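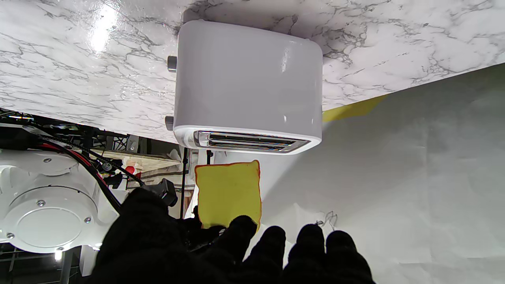
Torradeira branca de duas fatias e pano amarelo com debrum laranja-avermelhado.

Início Arquivo Cozinha Medições Contacto
Pesquisar neste blogue

Torradeira e bancada: rotina de manutenção

Seg 15 março

A rotina que publiquei em novembro tinha duas falhas. Mandava limpar o exterior antes de esvaziar as migalhas, o que obrigava a passar o pano uma segunda vez, e não dizia nada sobre o mármore. Segue a versão revista.

Princípios gerais

A torradeira desliga-se da tomada e fica a arrefecer antes de qualquer operação. Desligar no botão não conta. Se houver gaveta de migalhas, sai primeiro e despeja-se no lixo. Se não houver, vira-se o aparelho sobre um jornal e bate-se de lado com a palma da mão. Não se introduzem facas, garfos nem pincéis metálicos nas ranhuras – as resistências são frágeis e a mica que as suporta lasca com facilidade.

Corpo e guarnição

Para o corpo branco basta um pano bem torcido com água morna e uma gota de detergente neutro. Os botões limpam-se com o canto do pano, sem deixar escorrer líquido para o eixo. A guarnição cromada das ranhuras pede pano seco, sempre no sentido do comprimento. O cromado marca com qualquer gota de água calcária, e a nossa é bastante dura.

Quanto aos panos, uso os amarelos com debrum cosido. Os de corte simples desfiam ao fim de poucas lavagens e largam fibras que acabam dentro das ranhuras, onde cheiram a queimado no ciclo seguinte. Lavam-se sem amaciador, que reduz a absorção e deixa película no mármore.

Mármore

O mármore é carbonato de cálcio e reage com ácidos. Ficam excluídos o vinagre, o limão e a maioria dos desincrustantes de cozinha, incluindo o Tundero em gel, que experimentei num retalho de pedra e deixou uma mancha baça. A Yae Sasaki recomendou-me bicarbonato em pasta para manchas de gordura. Funciona, desde que não se esfregue: aplica-se, tapa-se e retira-se no dia seguinte.

As migalhas são mais difíceis de ver nas zonas com veios. Passo a mão aberta pela pedra antes do pano e recolho o que houver. Arrastar côdea seca com pano húmido só espalha a farinha.

Pão

A quantidade de migalhas depende mais do pão do que da torradeira. O pão de forma da Vestcombe, embalagem de 400 g, larga pouco resíduo. O de centeio da Ikeda larga bastante, sobretudo no segundo dia. As fatias levam-se à ranhura seguras pela borda superior, sem apertar o miolo, que se deforma e prende na grelha.
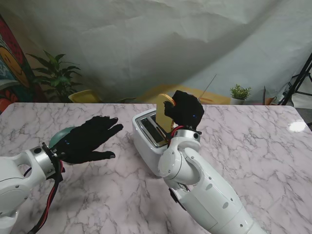 Periodicidade

Migalhas: uma vez por semana, ou a cada 2 embalagens de pão.
Exterior e botões: quando se limpa a bancada.
Guarnição cromada: a seco, depois do exterior.
Selante do mármore: uma vez por ano, com teste prévio da gota de água. Se a pedra escurecer por baixo da gota, está na altura.

A Emiko Takagi perguntou se o selante altera o brilho. No meu caso não notei diferença, mas a pedra já era polida.

Falta testar o selante da Grurkstead, que ainda não chegou.

Partilhas: 778 Comentários: 2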